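Folding laundry on the bed: how do you keep it from turning into one big heap?
Asked in Laundry & Linens

I do all my folding on the bed. We live in a one-bedroom over a bakery, there's no laundry room, no spare table, and the couch is where my husband works. So twice a week everything comes up from the machines in the basement and gets dumped on the mattress, and then I stand there and stare at it.

My problem is that I never finish. I start with the towels (easy!), then I hit a shirt, then I'm hunting for socks, then the finished pile slides into the unfinished pile because the mattress is soft and everything rolls toward the middle. By bedtime I'm moving half of it to a chair. The chair is a whole separate problem.

I should say I've already tried one of those plastic folding boards, a Nerero. It does make nice square T-shirts but it wobbles like crazy on a mattress and I gave up after two loads. I've also tried folding on the floor. My knees vote no.

Is there an order that works better? Do you keep the blanket on or strip down to the sheet first? And what do I do with long sleeves, which are where I always lose patience? I'm not looking to buy furniture.

Comments on the question:
Do you share the machines? If you can fold down there on top of the dryer, do the towels before you come up. That's half my load gone.
— I wish. The dryers are stacked and there's always somebody waiting.

3 answers

Answer 1 (accepted)
by Panya Kongkaew

I've folded on a bed since college and I think the trick is to stop dumping. Leave the clothes in whatever you carried them up in, put that on the floor by your feet, and take out one thing at a time. The bed is for spreading out and for finished piles, that's it. Mine went from taking all evening to being done before the news comes on at 6.

Push the blanket up to the head end first. I used to fold on top of it and every quilted bump turned into a crease, plus lint. A plain fitted sheet pulled tight is a pretty decent work surface. If it's gone baggy, tuck it in again before you start — it takes a second and shirts lie so much flatter.

Then the order. I do big flat things first, so towels and pillowcases. They go at the far side and they stay put since they're heavy. Next the thick stuff, jeans and jackets and sweatshirts, also at the far side. Shirts after that, and small things last. Socks don't touch the bed at all in my house. They stay at the bottom and I match them sitting down.

For long sleeves: shirt face down, smooth it from the collar out with flat hands, fold one side in to the middle of the back, and then lay the sleeve straight down along the fold you just made. Same on the other side. Bring the hem up in two folds. Don't cross the sleeves over each other, you get a fat lump in the middle and the pile tips over. If it's a slippery fabric, go with three small folds and put it on top of the stack instead of under anything.

Oh, and wrinkles! Give every piece one good hard shake before it goes down. I grab it by the shoulders and snap it. It looks silly but I've ironed maybe twice this year, both times for weddings.

My own bed in the middle of doing this:

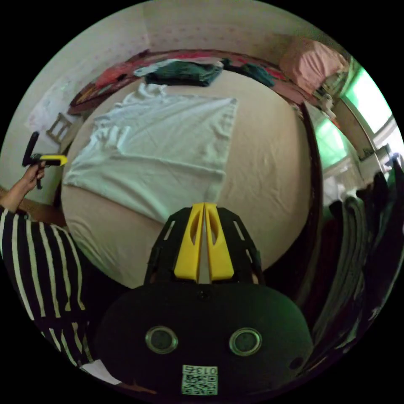
White towel spread out on the beige sheet, dark green things up past it.
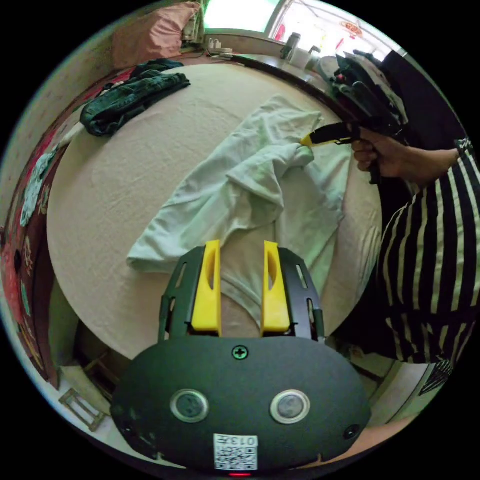

What if there's only room for one pile on the bed?

Sort by where things get put away. Make the pile in the reverse order of your walk, so whatever goes in the closest drawer ends up on top, and carry the whole thing around the apartment once. If you share a dresser, lay a hand towel between his things and yours so you can lift off one half at a time. It's slower to build than separate piles but you only make the one trip, and you won't be tempted to park anything on the chair.

Answer 2

Buy hangers. I got a pack of 50 and now every shirt goes on one straight from the dryer, no folding at all. Only towels, jeans and underwear get folded. Obviously you need closet space.

Comment: We have one rod, and it's full of coats :(
Comment: Get an over-the-door hook then? Mine's an Udow, it holds plenty.

Answer 3

I'm with the first answer on taking one thing out at a time, but I do shirts first while I still have some energy and leave towels for the end. Towels I can do half asleep. Try both.

For the board — put a big cutting board or a tray under it and it won't wobble. I had the same trouble with mine until I did that. I still wouldn't use it for sweaters.

And try folding standing at the corner of the bed, not the long side. You can reach two edges from there and you aren't leaning over so far. My back noticed the difference by the second Tuesday.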